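Mise à jour du système Fladilar 7, installation manuelle

À lire avant, ça prend deux minutes. Téléphones Karam uniquement.
Batterie à 50 % minimum, chargeur branché.
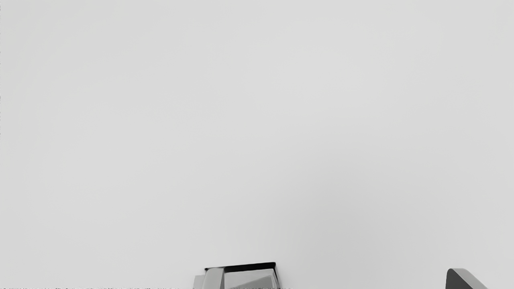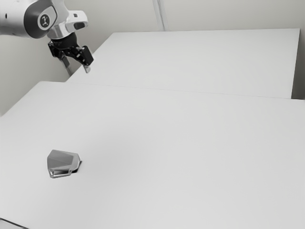
Fladilar 7 s'installe depuis Paramètres > Système > Mise à jour. Si rien n'apparait, tirer la liste vers le bas et patienter. Le nouveau thème clair est activé d'office : du blanc, du gris clair, un peu de noir, presque pas de couleur, les mêmes tons que la deuxième image. Pour revenir au sombre, voir étape 5.

1. Sauvegarder les photos et les contacts.
2. Libérer de la place. Le paquet fait 1 231 Mo, plus quelque 400 Mo de fichiers temporaires.
3. Wi-Fi obligatoire. Lancer le téléchargement.
4. Redémarrer quand c'est demandé. Premier démarrage long, normal.
5. Affichage > Thème > Sombre. Valider.

Attention : ne pas éteindre pendant l'étape 4. Jamais.

Note : version 4 ou antérieure, passer d'abord par l'outil Trurkholm sur PC, sinon erreur à la vérifcation.

Retour arrière possible jusqu'à fin février. Questions : Yulan Dong, forum Lemalstead, rubrique Mises à jour.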